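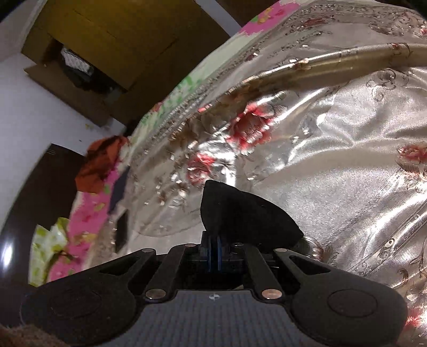

Silver satin on the bed, October

Third night of bad sleep so I'm giving up coffee after 2. Again. Tried it last spring and lasted until Tuesday.

Sandra Wragg from work swears by a cold room and no phone. Fine. Phone now charges in the kitchen — hate it. Kept reaching for it at 3 in the morning like an idoit.

Also finished the Gedcombe novel, which did not help, way too tense for bedtime. Next one is going to be dull. Gardening maybe.

Satin verdict: pretty, slippery, pillow ends up on the floor. Might go back to cotton when it gets colder. More when Ive slept.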